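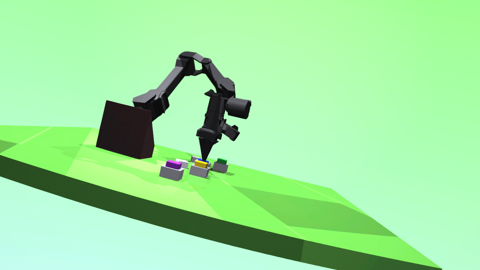 Khrystyna-Mariia Sydorenko had packed sample trays at Pusus for eleven years, and in June they gave her a chair.

She had never had one before. The packing bench was made for standing. Now she sat at a screen and watched the arm do the sorting in the simulator, over and over, before the real one on line 2 was allowed to copy it. The software was called Provow. When the arm went wrong she pressed a key and typed why.

"Went for yellow, caught blue," she typed. Then, "Too fast coming down."

By dinner she had written 27 of these. Raju came over from dispatch with his sandwiches and stood behind her.

"Is it any good?"

"It's careful," she said. "It doesn't know which ones stick."

"Do they stick?"

"The purple ones do, when it's warm. You have to give them a bit of a turn."

He thought about that. "Have you told it?"

She hadn't. There was a box for notes at the bottom of the screen, and she had left it empty all week. Four of them used to work that bench. Two had gone to the Flillari site, and Jean had taken the money and was doing her mother's garden.

Raju finished his sandwich and went back. The arm was hanging over the blocks, waiting for her to press go.

She flexed her right hand under the desk. It had stopped aching at night - she had noticed that on Sunday, and hadn't liked noticing it.

She clicked on the box. "Purple," she typed, and stopped, and looked across at the bench, where someone had stacked the empty trays. Then she wrote the rest of it down.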